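Ticket 652 - Pradcombe site, label printer queue stalls
Opened 2026-06-14 by Poonam Solanki
Status: open

Print jobs sent from the Andar server stop after 400 labels. The queue shows the job as active, no error code, and the printer reports ready. Restarting the spooler clears it until the next large batch. Batches under 400 finish normally.

Tried so far: new network cable, driver reinstalled, spool folder moved to the second disk. No change. Timeout raised from 400 to 3,000 ms - same result.
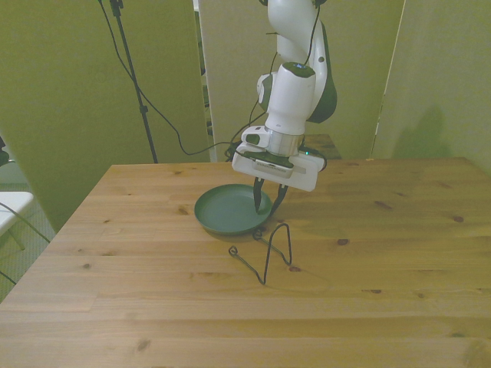
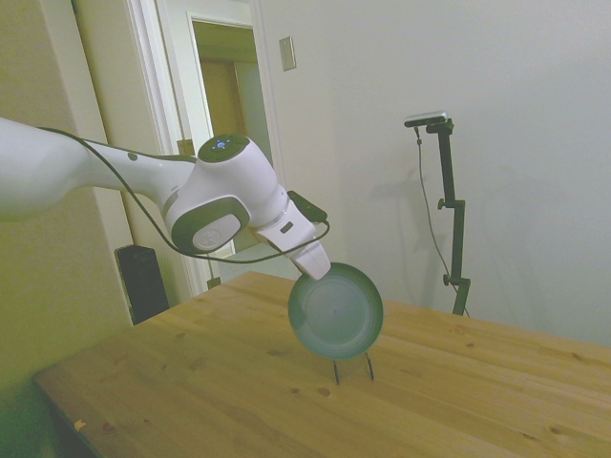

Poul Thygesen replied that Drevside had the same stall in January and that the driver was not at fault. The port was set to wait for a status reply the printer drops when its buffer fills. He turned off two-way status on the port and set the job split to 2 parts.

Setting applied at Pradcombe. Full batch queued for the night run, log to be attached.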